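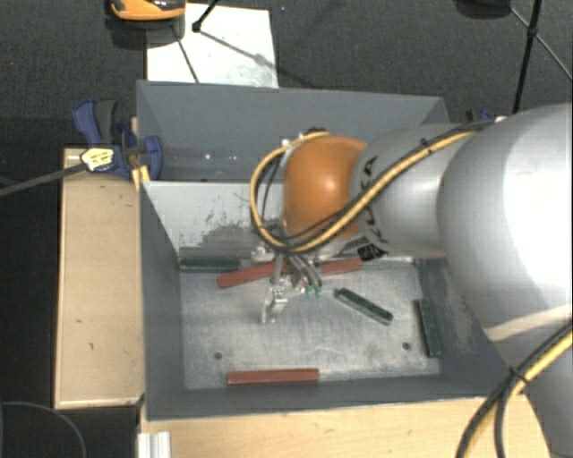 Front compartment of the divided bin, with the scuffed patch low on the partition.

Filed under: Workshop Notes / Bins & Storage
4 comments | 7 shares

May 29, 2024

Bin inspection, Drurnlow bench. Grey metal bin, rectangular, split lengthwise by the light grey partition. Went over it because Levis want the same pattern for their parts store and asked what ours looks like after a spell of proper use.

Partition: dark scuffs and worn paint on the lower left portion, immediately above the floor. The rest of that face is not worth touching. Cleaned the patch with a damp cloth and then white spirit. Some of the dark marking came away on the cloth, the remainder is bare metal showing through and will need paint. Did not sand today.

Right side wall: lighter scratches. Ran a fingernail across them and could barely feel an edge. Leave as they are.

Floor: mottled, scratched, still has a dull shine. Two small round holes, one near the front left and one near the front right. I had these down as drain holes in the May stock list. The Bonsu drawing calls them fixing points, so the stock list is wrong and I have corrected it. Drawing gives 7 mm diameter. A 7 mm drill shank drops into both with slight play. No burr on the upper side; haven't had the bin off the bench to check underneath.

Left wall slopes inward towards the floor. Worth telling Levis, as usable length at floor level is less than at the rim and their liner was sized from the rim. On ours the difference is almost 40 mm. A liner cut to the rim will ride up at that end. Ask for the corrected cutting list before anyone orders sheet.

Rear compartment: narrower, dark blue-grey walls. Two small white specks on the inner surface. Tried one with a plastic scraper - it did not shift, so I take it for a fleck in the coating and have left the other alone.

Touch-up paint: the part tin of Sindico light grey on the shelf has skinned over. Underneath it is still liquid but I wouldn't trust the colour until it has been strained and stirred. Test on scrap first. If it dries darker than the partition, order a fresh tin and do the whole lower strip in one go, masked along the floor joint.

To do:
- strain paint, test patch on scrap
- degrease partition again before painting
- check underside of both holes for burrs
- send Levis the floor-level length and the hole positions
- mark the old stock list as superseded

Paint needs to be left overnight before any parts go back in the front compartment.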